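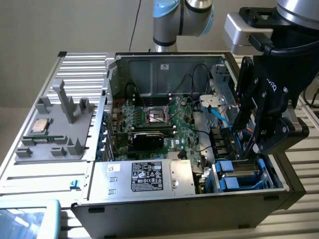 Progress Report to the Plerkness Fund
Equipment Planning, Desktop Computer Assembly Cell
November 12, 2023

The Ulach workshop has completed the planning stage of the grant. The cell now has 2 robot arms on the slatted metal bench, and trials are under way on desktop towers laid on their side with the side panel removed. The processor and memory module are presented on a 3D-printed fixture, which Hae-won Jin designed in house. This removed the need to purchase a commercial parts tray.

Spending to date on grippers and mounting hardware is $3,311, or 55 percent of the equipment line. Three quotations were requested for spare gripper fingers. Flurnex offered the shortest delivery time and is recommended, subject to approval by Hauwa Bassey.

One item remains open. The present fingers are wide for work near the drive bays, and Da-eun Kong has asked for a narrower set before further units are ordered. We request permission to move the unspent cable allowance to this purchase - the total budget would not change.

The next report will be submitted in February and will include the revised equipment list.

Submitted by Eun-seong Ha, Project Office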